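The Robot in the Spare Room

A first build at home, with simulation in the evenings and aluminum dust on the weekends

November 21, 2022

When I moved to Stunbridge for work, I had one suitcase of clothes and two boxes of servo motors. My landlady asked what was in the boxes, and I did not know the English word for servo, so I told her they were muscles. She was polite about it. I think she still tells this story.

The motors were meant for a robot with two arms and a wheeled base, of the size that can stand next to a table and work on it. I had wanted to build such a machine since my student years. In March I finally started, in the smaller bedroom of my apartment, with a folding workbench and a carpet which I now regret.

The project is called Piletti. It has a body shell, two arms, a gripper on each arm and a small mount on the body for a camera. In its present state, the real Piletti has one arm and half of a shell. The simulated Piletti is complete, and it lives in a house much nicer than mine, with sliding wooden doors and a good floor. I spend most evenings there.

I use the simulator for a simple reason: metal is expensive and I make many mistakes. A wrong joint limit in the software costs me a minute. The same mistake on the bench cost me a gearbox, and I waited three weeks for the next one. So every motion is first tried in the virtual house, from the cameras which the real robot will carry, and the program is allowed to see only what these cameras see.

This last rule is the hard one. In the beginning I always looked at the robot from outside, from a comfortable place in the corner of the room, like a person watching television. Everything seemed easy. Then I switched to the view at the wrist and I could not recognize my own room.

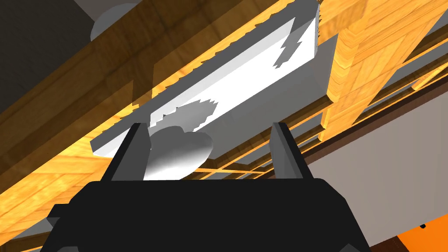 Why simulate the view from the wrist, when a camera on the body sees much more of the room?

Because the last few inches before a grasp are often hidden from the body camera by the robot's own arm. The wrist camera loses the room but keeps the fingers, and at that moment the fingers are what matters.

I learned this from my own failures. My first program used only the body camera, and it stopped each approach a little too early or a little too late. After I added the second view, the misses became smaller, though they did not disappear. Shadows are still difficult. A shadow with a hard edge can look to the software like the border of a real thing, and I had to write a separate check for this, which I am not proud of, but it works on most days.

For the physical parts I go to Geraghty, a shared workshop in an old bakery building in Farnby, 12 miles from my apartment. The members there make furniture, repair bicycles and, in one case, build a harpsichord. They have a small milling machine and a lathe which must be warmed up before it cuts straight. I pay by the month and bring my own cutting tools, as the rules ask.

My first set of fingers for the gripper was milled there. They were beautiful and too heavy. The wrist motor could hold them, but it became hot after a short time, and I could smell it from the next room. The second set is thinner, with two holes in each finger to save weight. I drilled these holes by hand and one of them is not quite in the center. I have left it so.

The shell gave me more trouble. I wanted one smooth, curved piece, light gray, with no sharp corners, since a robot with corners will find your knee sooner or later. My printer can only make small parts, so I divided the shell into sections and glued them over a wooden form. The seams needed filling and sanding many times. At Geraghty I was advised to use fiberglass from the start, and this was good advice, which I received when the seventh section was already drying.

In the virtual house, of course, the shell has no seams. There I work on balance and reach. When both arms are raised, the weight moves up, and a fast turn of the base becomes dangerous.

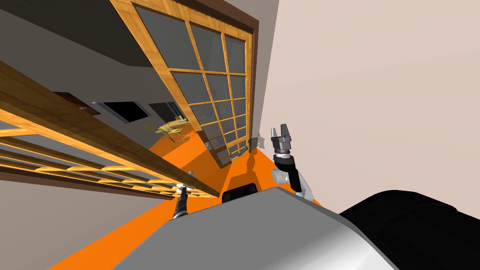
I therefore limited the speed of the base whenever a gripper is above shoulder height. It is one line in the program, and it took me two weekends of virtual falls to decide on the number. The robot is now slower than I wished, but I can stand near it without holding my breath.

The costs I keep in a notebook. Until now the project has taken $3,437, and the largest part of this is motors. The aluminum was cheaper than I expected. The sandpaper was not. If you plan a similar machine, I would recommend buying one complete arm's worth of parts and making it move before you order the second. I bought everything together, and by the time I understood that I had the wrong bearings, I had them twice.

The left arm moves now. It can pick up an empty cup from my workbench and put it down again, in the same place, if the cup is not transparent. The right arm is in a drawer, waiting for its elbow. I have cleared the wall beside the bookshelf so that both arms will have room to stretch, and my landlady has asked to be invited when the muscles are installed.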